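Facilities > Building Safety > Inspection Records > Hetosstead Annex

Overview | Checklists | Past Reports | Contacts

Hetosstead Annex - Interior Safety Checklist with Inspector Comments

Inspector: Nigel Bickerstaff
Reviewed by: Lingyun Duan
Period: August

Items are marked S (satisfactory), R (repair needed) or N (not inspected).

1. Exits and corridors
1.1 Exit doors open fully from inside - S
1.2 Corridors clear of stored goods - R
Comment: Boxed paper was stacked outside Room 39. Staff moved it during the visit. The item stays open until the next walk-through.
1.3 Exit signs lit - S

2. Fire equipment
2.1 Extinguishers mounted and tagged - S
2.2 Alarm panel free of faults - R
Comment: The Kolev panel showed a low battery fault on Loop 2. Work order 442 has been issued.
2.3 Sprinkler heads unobstructed - N
Comment: The upper stockroom was locked. The key holder is to be present on Tuesday.

3. Walls, ceilings and finishes
3.1 No loose plaster or paint - S
3.2 No staining or discoloration - R
Comment: Uneven discoloration was noted on the north wall of the stairwell, between the first and second landings. A moisture reading is to be taken before any repainting.

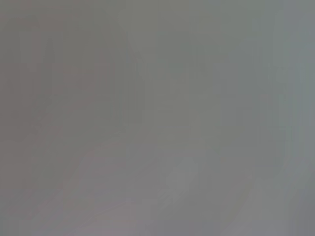 Item 3.2 - gray.

The reading is to be entered on the moisture log with the location and the time of day. Painting contractors are not to be scheduled while the item is marked R.

4. Storage and shelving
4.1 Load limits posted - R
Comment: The Venix racks are rated at 600 pounds per shelf. The label on the end bay is missing and must be replaced.
4.2 Heavy items kept on lower shelves - S

5. Electrical
5.1 Panel covers closed - S
5.2 Extension cords not used as permanent wiring - R
Comment: One cord behind the copier - remove.

Open items are to be closed in writing to the Building Safety office.

Comments

L. Duan: Approved as submitted. Please attach the battery invoice to 442.

Cluveck front desk: Does 4.1 cover the racks in our back hall too? Those have no labels at all.

N. Bickerstaff: Yes. Please keep them lightly loaded until I can check the rating.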